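About Merkudow
Home / About / What we collect / Work with us / Contact

Who we are

Merkudow is a small company in Ketcombe. We gather examples for robots to learn from. Somebody drives a pair of robot arms through an everyday job, the cameras and the joints get recorded, a second person checks the recording, and it goes into a set that a learning system can be trained on. That is the whole business really. No robots for sale, sorry, we get asked every week.

This page is overdue a rewrite. Written between sessions, so bear with it.

We're four people. Two of us came from school labs, one from a warehouse, one from teaching the piano (good hands). We work out of a unit on the old Rizvi yard, ground floor, roller door, parking on the left and please not across the bakery's gate.

What we do all day

Mostly kitchen and table jobs. Putting shopping away. Getting things out of bags, putting things on plates, taking them off again. Folding cloths. Lids. Lids are awful.

Jobs are done in bays. A bay has a floor, wall panels and a base rail for the arms, and all the panels swap out, so a plain white corner in the morning can be a flowery one by two o'clock. We change the look a lot. A model that has only ever seen one worktop gets very attached to that worktop, and then you move it to the next room and it reaches for nothing.

Every session starts with a job sheet, written by Laiba. One sentence for the task, a list of objects, a note on how they should be laid out and how far the layout may drift from one go to the next. The operator sets out, drives, resets, goes again. Forty minutes on, then a break, no arguments about the break. Tired driving shows up in the data before the driver feels it.

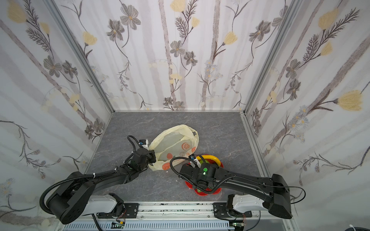 Two arms in the flowered bay, the left one holding the edge of the bag.

Two arms, why? Well, lots of jobs are easy with two hands and miserable with one. Bags above all. Film folds in on itself, slides, sticks to the thing you are trying to lift out. One hand holds the opening, the other goes in. We do record one-armed versions when a client asks, and they're slower and there's more to throw away.

How it started

Areeba Kakakhel and Judit Bodnár shared a bench at a college robotics lab and spent most of a year waiting for data. The models were there, the arms were there, the examples weren't. What they could get was all blocks on a grey table. So they set up one bay in Areeba's spare room, bought a heap of household bits from the market and drove the arms themselves in the evenings. The first set was 93 examples of putting cups in a washing-up bowl. Not a great set. Half of it has the kettle lead trailing through. A university group took it anyway and asked for more.

The yard came a year later, in March, with a leak over the door. Then Jusar, which is our recording software and is named after Judit's old street map app that never got finished (long story). Jusar keeps the camera pictures and the arm movements in step, stamps each example with its job sheet, and stops an operator saving a go without marking it good, partial or failed. It was meant to be a stopgap. It is still here.

What's in an example

For each go you get:

– video from the fixed camera and from the small cameras at the wrists
– joint positions and gripper opening, both arms
– the task sentence, plus a second wording by someone who wasn't driving
– the mark: good, partial or failed
– notes, if the operator left any

Failed goes stay in. We used to bin them. Then a client asked what a near miss looked like and we had nothing to show, silly of us. Now they're kept, marked and sold at the same price. Fumbles with a recovery at the end are the ones people ask for most, so operators are told not to stop and reset at the first slip. Carry on, fix it, finish the job.

The kitchen set

Our biggest one. 3,744 examples recorded so far, 3,183 passed by the checker, and the rest waiting on a second look or sent back for bad timing. Passing doesn't mean the task worked, it means the recording is sound and the mark on it is right.

Objects in this set are deliberately ordinary. Pretend fruit and veg, carrier bags, dishes, toy rings, tea towels. We went for plastic fruit after two weeks with the real sort. Real plums do not survive a day of gripping and the smell got into the rail covers.

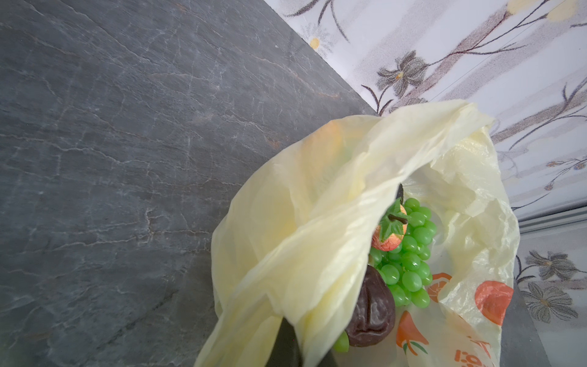

Soft and see-through packaging gets its own group of job sheets. Depth sensors struggle with thin film and so do a lot of vision models, and we'd had three clients in a row say the same thing, so Laiba wrote a run of tasks for it. Open the bag. Hold it open. Take the named item out and leave the others. Put it back. Bag on its side, bag standing, bag half under something. The handles get crumpled differently each time and we don't tidy them.

The naming matters as much as the driving. "Take out the fruit" is no use when there is more than one in there. Sentences have to point at one thing only, and if the second writer picks out a different item from the first, the pair comes back to Laiba and she starts over.

Checking

Sadia Hashmi does the checking and has the last word. She watches every example through once at normal speed and once at the grip, the half second or so where the fingers close. Is the object where the sheet says. Did the wrist camera stay in step. Is the mark fair. She can send back a whole afternoon and has done, twice.

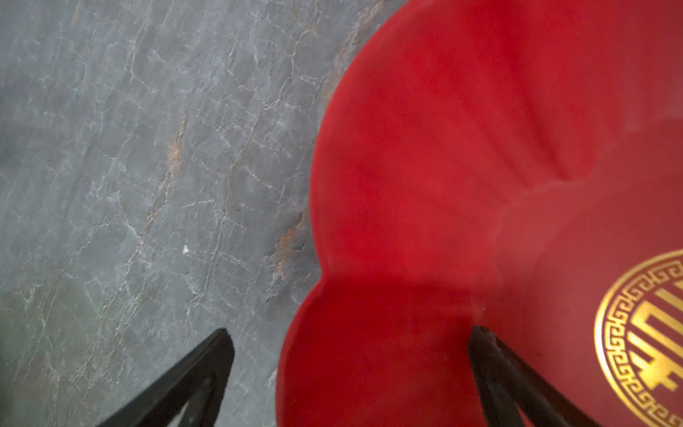 Grip moments get a label of their own in Jusar, start and finish, and it took us months to agree on what counted as the start. Contact was the obvious choice and it was wrong for our clients, who wanted the approach as well. So the label now opens while the fingers are still apart and lined up. With the red scalloped piece, the one with the gold emblem, the opening moment has one finger over the grey stone and the other over the red, and the rounded lobe sits in the gap between them. A rusty patch in the stone runs right up beside the red edge too, which is a good test of whether a model has found the outline or just gone for anything warm coloured. Sadia keeps a folder of starts like these for training new checkers.

Who does what

Areeba Kakakhel – runs the place, talks to clients, fixes the arms. Ring her if it's about money or timing.

Judit Bodnár – Jusar, storage, file formats. Answers emails late at night, doesn't expect you to.

Laiba Yousafzai – job sheets, objects, bay layouts. Also the market runs.

Sadia Hashmi – checking and labels, and most of the piano.

Driving is shared, with paid operators coming in when there's a big order. Parveen Janjua trained the first group and wrote the operator handbook before she moved north. We still use it, with her drawings. Operators are paid by the hour and never by the example. Paying by the example gets you fast, sloppy, identical ones, we tried it for a fortnight.

People and privacy

No faces, no voices. Microphones are unplugged in the bays and the cameras point at the work. If a hand gets into a shot during a reset, that part is cut before anything leaves the building. Operators sign for the use of their driving and can ask what it has gone into.

Working with us

Tell us the task, the objects, which arms you use and how many examples you think you need. We'll send a small trial batch first, so you can load it and find out what's missing. Something always is. Changing a job sheet after the trial costs nothing, changing it halfway through the main run does.

Clients can send thier own objects. Label the box please, with a return address. We have a shelf of lovely things belonging to we don't know who.

Visiting

Mornings are best, from half nine. The bays are running in the afternoons and we can't chat while driving. Schools welcome, small groups, ask for Laiba. There's one step at the front and a ramp round the side, the ramp door has to be opened from inside so give us a shout beforehand.

Jobs

Checker wanted, part time, school hours possible. You don't need to have touched a robot. You do need patience, decent eyesight with or with out glasses, and the nerve to tell Areeba her afternoon's work is going back. Send a short letter to the Ketcombe address, no CV template needed.

Contact / Operator handbook / Terms for data sets / Back to top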